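Clitero News
2026-02-26

Plates and buns, and what goes under what

Hello again from the tea room, and thank you to everyone who came by in December and stayed so long that the kettle had to be filled again at closing time. I said in the last newsletter that I would write something about the new plates, and then I wrote about the coat hooks instead, so the plates have been waiting their turn.

The old ones, if you remember them, were white with a thin blue line, and they came with the shop. I was fond of them. They were heavy and they stacked badly, and over the years the blue line had worn off on the side where people cut their cake, so that a whole pile looked as if it had been nibbled. We had 8 left that I would have been happy to put in front of a guest. Eight plates will get you through a quiet morning and no further, and on a busy one Kalliopi was washing and drying the same plate for the same table while the people at it waited for their second bun.

So we went to Karamanlidis, and I do recommend going there in person if you can, because the catalog makes everything look beige. They had green ones that I liked very much and a yellow I still think about. What we came home with was pink. It's a soft sort of pink, closer to salmon than to candy, round, with a raised rim, and fairly plain otherwise. I had my doubts in the car. Our tables are white and so are the walls, and I had a picture in my head of the whole room looking like a baby shower!

What settled it for me was the buns. A filled bun is a difficult thing to serve nicely. On a white plate the pale filling disappears completely, and you get a brown lid and a brown bottom with nothing much going on in between (my mother used to put a doily under hers for this reason, although I think she also just liked doilies). On the pink the golden color comes up warmer and you can see the line of the filling from across the counter. I tried it with the seeded rolls too and it did nothing for them at all. They'll go on the wooden boards as before.

Then there is the question of where on the plate the bun should sit, which has taken up more of our conversation this winter than I would like to admit. I put it in the middle. Kalliopi puts it off to one side so there is room for the fork, and also for the bit of filling that comes out when you press down, and she turns it so that the best part of the cut faces the guest. My sister, who was only visiting, put hers straight down on the table while she was pouring and got a look from both of us.

I have also changed how I pick them up. For years I used tongs, and tongs are fine for a roll, but with a split bun they grab the top half and leave the bottom half to make its own decisions. Now I put on a glove and take it with the fingers over the top and the thumb underneath, so the two halves travel together. You have to be gentle about it. Too firm and the filling comes to meet you. I practiced on the ones from the end of the tray that nobody was going to be charged for, and I'd suggest the same if you're having people over and want it to look easy.

One pink plate, one filled bun: 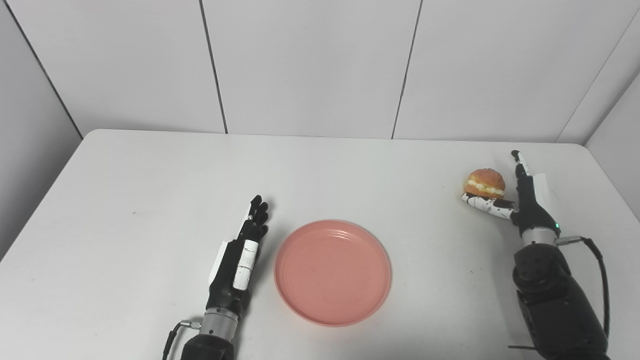
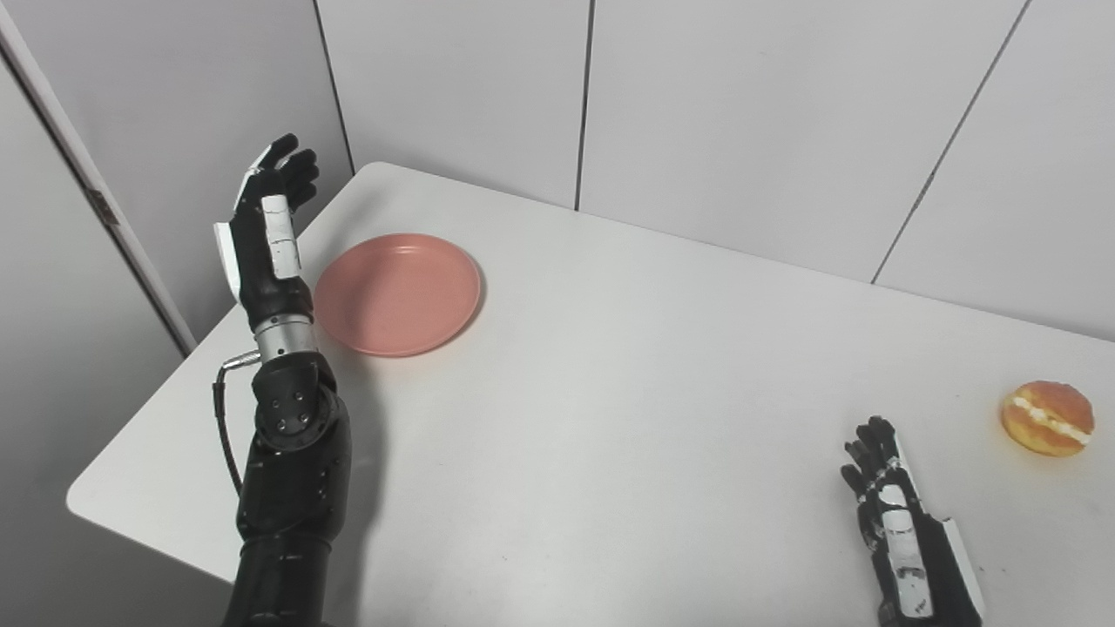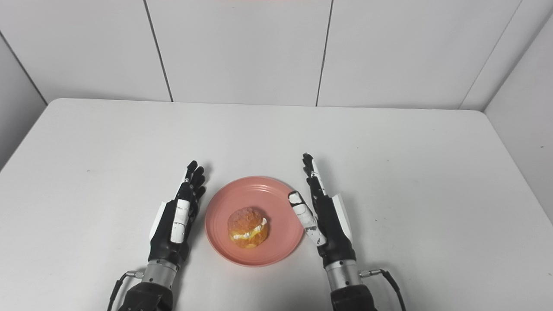
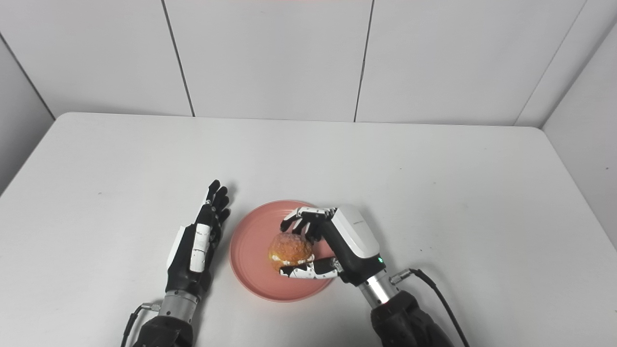 Kalliopi Rallis read this far over my shoulder and would like it noted that off to one side is correct, that she has been setting down plates longer than I have, and that anybody who puts a bun in the exact middle has never had to find somewhere to rest a fork. She added that pink was her idea in the first place. I had told it as if we both arrived at it standing in the shop, and she says I was holding the green one the entire time and had to be talked out of it by the register. She also wants to know why the letter says nothing about the rims, when a raised rim is the only reason the Skidasska tray doesn't end up with jam all over it.

She's right about the rims, so let me say something about them. The Skidasska, for those who haven't ordered it, is the big sharing tray we do on request, with tea for the table and an assortment of whatever is good that day, and we carry it out with the plates already on it. With the old flat plates anything round would start to wander as soon as you turned the corner by the coats. A raised rim stops that. It also gives you something to hold that isn't the part with food on it, which our younger helpers have been grateful for. I'm told I walk faster than I used to.

There is a cost, of course. A rim collects crumbs, and crumbs in a rim don't come off with a quick wipe the way they did before. We soak the plates first and go around the edge with the soft brush from Tridex, the one with the bent handle, and then they are rinsed and stood up in the rack with a gap between them. Please don't stack them when you clear your own table. I know it's meant kindly, and I would do exactly the same in somebody else's tea room, but a stacked plate gets filling on its underside and then there are two surfaces to scrub where there was only one. Leave them where they are and we'll come by.

Several of you have asked how many buns we got through over the winter. I keep a notebook by the oven, and with the pages I can read it comes to 715 filled ones up to the end of December. There are three pages I can't read, on account of a puddle of milk, so I'm calling it about 1000 and nobody is going to argue with me in my own newsletter. (Kalliopi is going to argue with me.) The vanilla filling was far ahead. The lemon did better than I expected and the chestnut did worse, which makes me a little sad, as I love the chestnut and will probably keep making it and eating it myself.

If you bake at home and would like to try the filled buns, let them cool all the way before you cut them. I mean really all the way, until the bottom feels like the counter it's standing on. Use a long bread knife and saw without pushing. Put the filling on with a spoon and keep it a little back from the edge, since the top will press it outward when it goes on. I used to fill right out to the edge, thinking it looked generous, and it did look generous for as long as it took to pick one up.

A small word about the old plates. They have gone to a good home, or to several homes. Two are under the geraniums on our back step, and the rest went to regulars who asked, so if you are missing the blue line you may find it at a neighbor's. I kept one for my toast.

The table by the window is still wobbling and I haven't forgotten it. If you sit there, there is a folded piece of card under the leg nearest the wall, and please put it back if you move the table for a stroller. And if anyone left a gray wool scarf with a darned corner, it is hanging on the last hook, washed.

Lemon buns are back from the first week of the new menu. The chestnut ones will be there as well, on a pink plate, off to one side.

Warmly,
Theano Moschos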